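Stedance hand-held gripper kit, two-unit bundle: what we paid for and what we'd skip

Jun 8, 2026

Short version first, people skim. Buy it if your budget is tight and your work is soft stuff. Don't buy the extended plan. Order spare pads on day one. Four stars, would be more if the quote had been honest about consumables.

Longer version. We sort and pair returned winter gear at Plosmont, small operation, and in January we got the ok to plan for automating a part of it. Arm comes later, maybe. The hand-held kit was the cheap way to find out what kind of gripping the job needs before anybody signs for an arm. Two units in the bundle, each with jaws, camera mount, charger, a case that doesn't quite close with the pads on. Setup was 14 minutes for the first one. Second one faster obviously.

Planning note, and I wish I'd had this in writing: budget by item type. We wrote "gloves" on one line of the sheet. Gloves are not one line. A padded ski glove and a thin knit one want different openings and different pressure and you'll burn hours going between them. Split them up before you ask for money. 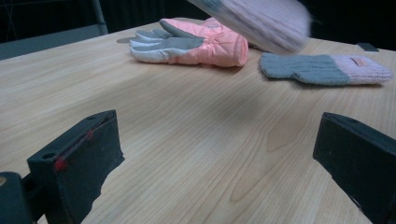 Ski glove at the back, knit glove in front of it, jaws open.

Jaw opening is fine for us. Padded ones go in if you come at the fingers, cuffs are a pain. Pads are the weak part. Edge on one of ours started fraying early and I've now got replacements on the standing order. The Parsa pads are cheaper and fit the same holes but they're slicker, knit slides right out. Tried one set, went back. If you only handle boxes you probaly won't care.

Pinching knit is where the thing earns its price. You close on a fold and lift. Thin fabric flat on a hard table is the worst case for most of what we looked at, the Prulten demo unit kept skating over the top and their rep wanted us to buy a suction add-on, which on knit, no. Stedance jaws come together tight enough to get hold of a bit of yarn. 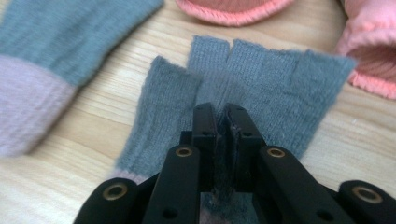
Fingerless ones take longer, so put them on thier own line as well. Too many openings, easy to grab the wrong layer and you end up with the glove folded over itself. I'd plan double time for those and be happy if you come in under.

Weight. Ok for an hour, not ok for a shift. We rotate people and that has to go in the labor column. It wasn't in ours. First draft of the budget had 70 hours of handling, real number was 78, and the difference was nearly all breaks and battery swaps. Not a disaster but I had to go back and ask, which I hate doing.

Do you need the two-unit bundle? Depends. One person can do a lot with one unit. For pairing we ended up wanting both on the same table, and buying the second one seperately later costs more than the bundle does. So if there's any chance, get it up front. Table space too, measure it. Two sets of elbows over a small table gets old.

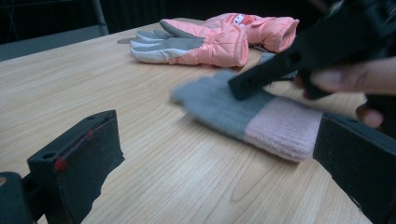 Pairing table, knit glove past the open jaws with its cuff at the right pad, ski glove behind.

Pluses: jaws close tight, screws are standard, unit survived a drop. Charger is small.
Minuses: pads wear, case too tight, manual is one folded sheet and half of it is the warranty.

Support answered in 2 days. Fine. They sent the right screws.

Extended plan, skip. Reads like it covers pads, it doesn't, I called. Put that money into spare pads and one extra battery per unit and you're better off.

Would I buy again, yes, same bundle, with pads on the first order. Haven't decided on the arm. Will update when the next quote is in.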